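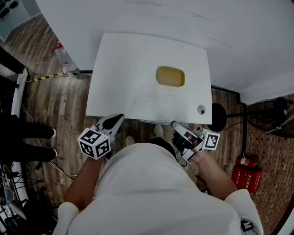

Amber one toward the back, clear one up front

Storage & Tidying > Small stuff > Amber tub or clear tub for the craft table?

anoma_m
Joined: February
Posts: 26
OK so I finally have a white table in the spare room and I want ONE open container to live on it for the daily junk: tape, scissors, the glue sticks, whatever pens survived the kids. I've got it down to these two. Both rectangular, both rounded at the corners, no lid on the amber one and I'd never use a lid anyway. My husband says clear, so you can see what's in it. I say amber, so you can't!! Seeing what's in it is the whole problem, I feel like clear boxes just show you the mess from four extra directions. Anyone lived with both?

hjordis_s
Posts: 734
Clear. Every time. I had pretty solid-color boxes for years and they were where scissors went to die. I own five pairs of scissors because of those boxes.

selvaraj_k
Posts: 100
Going the other way from Hjørdis, sorry. I did the whole sewing corner in clear and it looked like a bargain bin by the end of the month. Swapped half of it for a honey-colored set (Nusby, the medium ones) and I like walking in there again. If it's only tape and scissors you'll remember what's in it, come on.

One thing though, is the clear one going to sit like that, with the rim poking out past the front of the table? My sleeve would catch that in a day and the whole lot would be on the floor.

anoma_m
Ha no, it'll get pushed back! The amber one is sitting in more or less the spot I want, right side, toward the wall. I'm left-handed so the right side is my parking side.

vasanthi_h
I'm more interested in the table lol. How are you keeping it white? Ours is the Alva one and I swear it picks up gray lines from thin air.

nimal_starkville
Following for this. My mother had a white kitchen table she bought in 1988 and she would not let a pan within a foot of it. We ate on a tablecloth on top of a second tablecloth.

anoma_m
Oh Vasanthi. You're asking the wrong person.
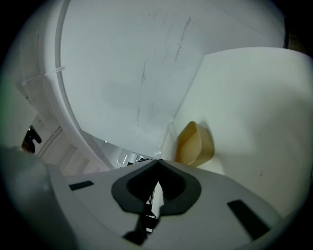
White furniture was my idea and I'm standing by it, but I knew going in that I am not a coaster person. I drag things. I put tubs down on their sides and fish around in them and then wander off. So yes, look above where the tan tub is tipped over and there are two long gray scuffs, the darker one all jagged with little scratchy branches coming off it, plus a faint slanty line in between. I tried a damp cloth on a spot near the back and it sort of helped? What do people use? I don't want to make a shiny patch.

vasanthi_h
Oh good, it isn't only me. The jagged one looks just like mine! Baking soda paste on a soft rag, small circles, and stop the second it comes up. It took off most of ours, and the ones it didn't take off I put a lamp on.

hjordis_s
Please don't use baking soda on a coated top. It's an abrasive, a mild one but still, and that is how you get the shiny patch. Dish soap and warm water first, then a plain white pencil eraser. If it's a mark it'll lift. If you can feel it with a fingernail it's a scratch and you're stuck with it.

vasanthi_h
I've done it for three years with no shiny patch, but sure.

hjordis_s
Your table, your rules. I'd still try the eraser first.

selvaraj_k
Eraser worked on my desk. It left a million crumbs, so do it before you vacuum. And stick felt dots under whichever tub wins, the little round ones. They fall off after a while and you stick on new ones.

nimal_starkville
Do felt dots work if the tub keeps ending up on its side, though

selvaraj_k
Then put a mat down! I've got the Namard desk mat, the thin one, and it wipes clean. It does curl at one corner if the room's warm, I keep a stapler on that corner.

anoma_m
Fingernail test just now: I can't feel the long thin one at all but I can definitely feel something in the middle of the dark one. So I guess eraser tonight and acceptance tomorrow. Vasanthi, I'm keeping the baking soda as plan B, don't tell Hjørdis.

hjordis_s
I can read.

anoma_m
:) And I'm going with amber for the table. Clear one can go in the closet with the refills, where I do want to see what's inside, so my husband gets to be half right. Does anyone know if the Namard mat comes in a size bigger than a placemat?

selvaraj_k
Yes, two sizes up from mine I think. Get the light gray, the white one shows everything.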